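Selling Earrings to Strangers: Final Report
Jewelry Retail Practice, submitted 22 May 2025
Raed Karam, Refilwe Baloyi, Živko Papadopoulos

Our task was to find out whether a longer product description sells more earrings. We borrowed a hoop from the Dresach line, wrote two listings for it and showed them to 297 shoppers on the Mondomico test store. Listing A ran to 400 characters and used the word "timeless" twice. Listing B gave the diameter, the weight and the type of clasp – Refilwe wrote it in four minutes and has mentioned this since.

B won. Shoppers who read it put the hoops in the cart more often, and fewer of them wrote to ask how big the things were. Živko, the author of A, would like it noted that his version got the only fan mail. 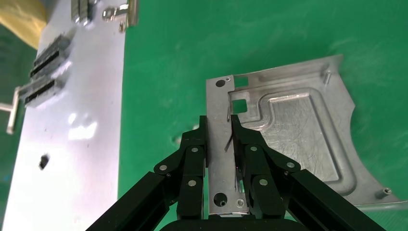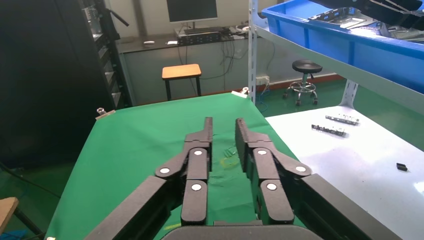 Parisa Mazandarani, reading our draft, objected that B also carried the lower shipping estimate, so we may have tested postage. She wanted both listings rerun at one price with one delivery date. She is right, and it was our typo.

The rerun is planned for June, with the Jaltlow studs added. Until then we recommend giving the diameter in the first line. "Timeless" can stay if it fits on the second.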